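The table nobody sat at

Small flats, big tables. It's the row everyone in my building has had at least once, usually in July when the windows are open and we can all hear it. Where does the thing go. Who gave it to us. Why won't it fit past the boiler cupboard.

I've had mine 14 years. Bought from Fomier when they still had the shop by the station, carried home in the rain, two flights up. Seats six if nobody breathes out. Most nights it seats post, a charger, half a loaf. I've tried to get rid of it twice and both times ended up polishing it instead.

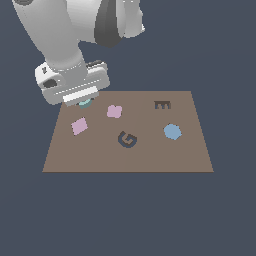
Shops have noticed, of course. Naciri does one that folds to the width of a hardback, Trusano does one that hangs on the wall and comes down on a strap – lovely, untill you want to put anything on the wall. Prices start at 200 and climb fast. The top of the Flokasis range is 1044 before delivery, and for that you get a drawer. What they all sell is the bare top. Flat, brown, dark grey round it, as in the picture, and you look at it and think yes, my life could be like that. Then you get it home and the post finds it by teatime. A clear surface is a thing you do every day, like teeth. Cheaper than a new table, mind.

So, what works. Measured by me, in my own kitchen, with a tape that sticks at the far end. Pull the chairs out fully and walk round. If you go sideways, the table's too big. Try it with shopping in both hands. Try it at 7am, half asleep, which is when I do most of my bruising. Round ones are kinder to hips but waste the corners, and corners are where the radio lives.

Extending tables – fine, but be truthful about how often you extend. I did it at Christmas and one birthday. The spare leaf has been behind the wardrobe ever since, quietly bending. 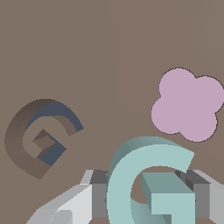 G. Fomier-Naciri

No relation to either shop, before anyone writes in.

Second-hand is where I'd go now. Knock on the underside, wobble it, smell the drawer. Old glue smells of fish and that fades. Damp doesn't. Ask if the legs come off, and ask before you pay, not on the stairs with a neighbour waiting to get past. Rings and scratches you can live with. A good oil takes an evening, plus a night with the window open, and do the underside too or the top may cup.

And if you can't part with the big one, shove it against the wall and lose a side. Mine went over last month. Four seats, a clear run to the kettle, and I've found a fork I'd been missing since I moved in.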